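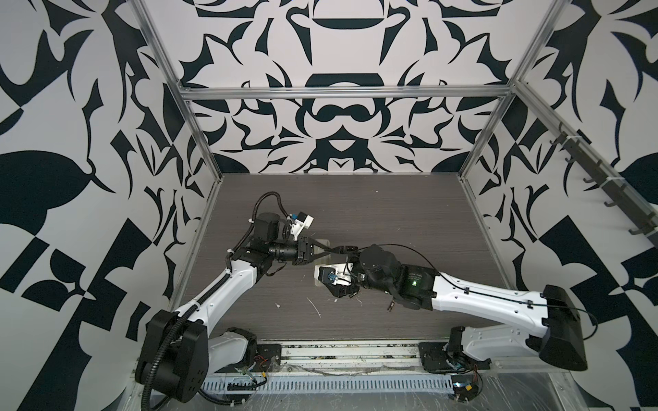
1/ Mustura has put a two-armed robotic workcell into regular use on the finishing floor at its Bridstead plant. This thread sets out what has changed for the people who work there, and what has stayed the same.

2/ The finishing floor prepares small, thin sheet parts for packing. Until November every part was picked up, turned, checked and laid down by hand. On a busy shift one bench could handle 900 parts. The work is light but very repetitive, and sore wrists and thumbs were the most common complaint raised at our safety meetings.

3/ The workcell takes on the handling of flat square pieces only. Odd shapes, rush orders and anything returned by a customer remain with bench staff. We do not plan to change that split before the next review.

4/ No position has been removed as a result of this project. Bench staff at Bridstead were offered three paths: stay on hand finishing, train as a cell operator, or move to inspection. All requests made in the first round were granted.

5/ Cell operators complete 50 hours of paid training. It covers safe start and stop, clearing the table between batches, changing gripper fingers, checking the cameras and knowing when to call maintenance. Those who finish it move up one pay step. The step is kept if they later return to the bench.

6/ The training was written with Tekier, which also services the cell. Staff asked for shorter classroom sessions and more time at the machine. The second group was trained that way and the course will stay in that form.

7/ On output: the floor finished 2,680 parts in its best week before the change. We have not set a higher target. Any new target will go to the joint workplace group first, with the figures behind it, and staff will have the usual notice period to comment.

8/ On data: the cameras on the arms are there to guide the grippers. Recordings are used for fault finding and for improving how the arms handle parts. They are not used to measure the pace or conduct of any employee. This is now written into the site privacy policy, and a copy is posted in the lunch room.

9/ Some things have not gone smoothly. In the first weeks operators logged 1,277 stops, most of them for a part that had been gripped off centre or missed. Each stop needs a person to look, decide and restart. Several operators told us this was more tiring than the bench, and we accept that.

10/ In response, operators now rotate off the cell every two hours. A second person is rostered nearby at all times, and the person at the cell may stop it for any reason without filling in a form first. The form can wait until the end of the shift.

11/ Cleaning was another sore point. Offcuts and scraps collect on the tabletop, and it was unclear whose job it was to clear them. It is now part of the operator's changeover, with paid time set aside, and is no longer left to the evening crew.

12/ Živković, our customer for most of the square parts, has asked whether the cell could run overnight with no one present. Our answer is no. A trained operator must be on the floor whenever the arms are powered.

13/ Staff at our other sites have asked if they are next. No decision has been made. They will hear it from their own site manager before it appears anywhere else, including on this account.

14/ Bridstead employees with questions about training places, pay steps or rotation can speak with their supervisor or drop in to the site office between 2 and 4 p.m. Applications for the next operator group are open now.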